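Re: [Hulari readers] May book – the silence chapters

Segundo Escobar wrote:
> Did anyone get past chapter four? I found the bit on
> praying without words hard going, and I gave up on
> the exercises by page 17.

Hi Segundo, hi all,

I did get past it, but only by cheating and reading chapter six first!
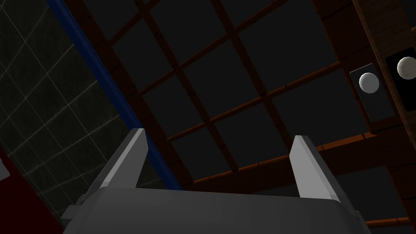 She talks there about her retreat in 1989 and how bored she was – which cheered me up no end. After that the earlier part made more sense.

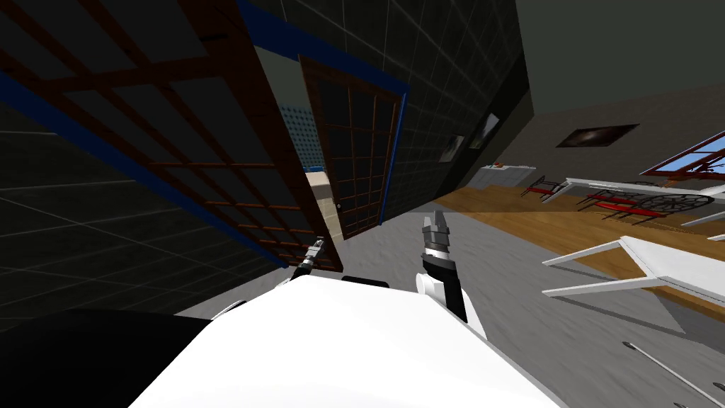
I tried the ten minutes of sitting still before breakfast, and mostly I thought about toast. Amirul says he sets a kitchen timer and forgets it.

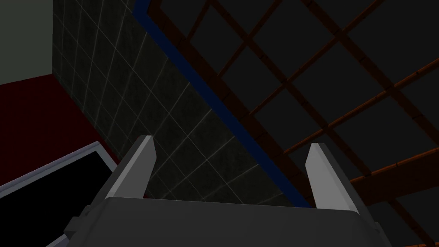

Gripper with its jaws open

Fredy, could you bring your older copy? I think the 2000 edition has a different foreword, and Inga would like to borrow it.
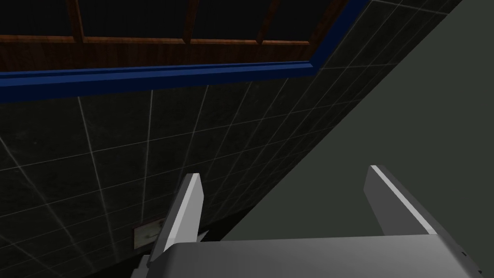 Next time

Chapters seven and eight, at Demetrio's, 7.30 pm. I'll bring the biscuits.

Stijn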